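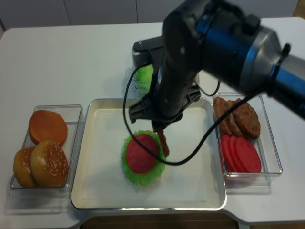
Edileuza Caldeira wrote under my last post that bringing lunch from home only saves money if you were buying lunch every day to begin with, and that most people who try it quit by the third week when the containers start to smell.

She has a point about the containers. I was buying lunch every day, though, so the first part didn't apply to me.

I promised to write up how it went. I started last November, the week after I went through my bank statements for the year and added up everything spent between eleven and two on workdays. It came to $2,810. I did the addition again and got the same number. Most of it went to two places, the sandwich counter in the lobby of our building and a burger place on Perdale Street where I had been getting the same order for so long that they rang it up when I came through the door.

I should say I like that burger. It has one patty, lettuce, tomato, no cheese, and it comes with fries I don't need. I still go there, once every couple of weeks. I didn't want to do one of those plans where you give something up completely and then talk about it all the time.

The first month was bad. I made too much on the first night and ate the same chicken and rice until I couldn't look at it. Then I went the other way and made nothing, figured I would put something together in the morning, and left the house with a banana and a jar of peanut butter. Twice I forgot the bag on the kitchen counter and bought lunch anyway, so I paid for two lunches and ate one.
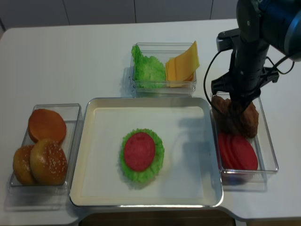
What fixed it was cooking parts and leaving the meals for later. I make a pot of grain, a tray of vegetables and one kind of meat or beans, and keep them apart in the fridge. In the morning I take some of each. If I'm tired of rice, the chicken goes in a roll. If there is no chicken left, it's beans and vegetables with whatever sauce is open. It takes me less time than standing in line did.

Sauce matters more than I expected. Plain rice and carrots at a desk is a sad lunch, and the same thing with a spoonful of something sour or hot on it is fine. I keep mustard, a jar of pickled onions and a bottle of hot sauce at work. Emerson Xavier gave me the onion recipe: slice them thin, pour over hot vinegar with a little sugar and salt, let the jar cool and put it in the fridge. They keep for a couple of weeks, and I've never had a jar last long enough to find out what happens after that.

Some things don't travel. Anything fried goes soft. Pasta with cream turns into a block. Cut avocado is brown by noon no matter what you squeeze on it. Fish is fine for you and not for the people at the next desk, and I was told so by Welington Bezerra in a very short email. Lettuce has to be packed dry and by itself, and so does tomato, or the bread is mush before ten o'clock. I used to build my sandwiches at home. I now bring the pieces and put them together at work, which looks a little fussy but gives you bread that still has some chew to it.
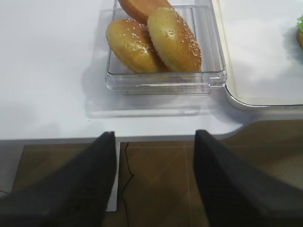

The office refrigerator was the next problem. We have one for the whole floor and it was full of things with no name on them. I bought a cheap insulated bag and an ice pack and stopped using the fridge. The ice pack goes in the freezer when I get home, and the bag hangs on the door handle so that I have to touch it to leave. I haven't forgotten my lunch since I started doing that.

As for the smell, Edileuza is right that plastic holds on to it, and tomato sauce stains it for good. I threw out the mismatched ones I had and bought four glass containers with snap lids. They're heavy. I don't mind the weight on the train, but if you walk a long way you might. Rinse them at work, even if it's only with hot water from the tap, and don't leave them shut in a bag overnight.

Now the money, which is what people asked about. I kept a note on my phone of every lunch I paid for from November until the end of March. The total was $384. That includes the burgers, two birthday lunches and a bad week in January when I had a cold and didn't cook. It doesn't include groceries. Those went up, but I had trouble pulling the lunch food out from the dinner food, so I won't give a number I can't back up. I'm comfortably ahead, even with the glass containers counted.

I get some time back too. Our lunch break is 42 minutes, which is a strange length that goes back to some old agreement about shifts. Going out used to eat nearly all of it. These days I eat in fifteen or so and then walk around the block or read. Ivone Seixas and I have been doing the crossword when she is on the early schedule. We're not good at it.

There are things I miss. The walk to Perdale Street got me outside even in bad weather, and I have to make myself do it now. I also miss not having to think. By the end of the week the fridge is down to the odds and ends, and some of those lunches have been strange. Cold potatoes with pickled onions was one. I'd eat it again, but I wouldn't serve it to anybody. 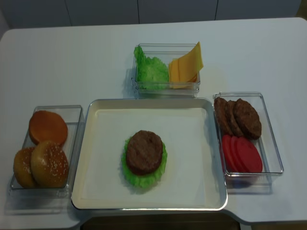

Lettuce and patty, no bun yet.

A few people asked whether burgers work as a packed lunch. They do if you accept that the patty will be cold or microwaved. Make it thinner than you would for dinner, let it cool before you close the lid, and toast the bun at work if there's a toaster. Ours trips the breaker when the coffee machine is on, so I check first.

Next post will be on soup, and which thermos to get. I have tried two and didn't like either. If you have one that stays hot until one o'clock and doesn't leak, leave the name in the comments.

Posted 13/04/2018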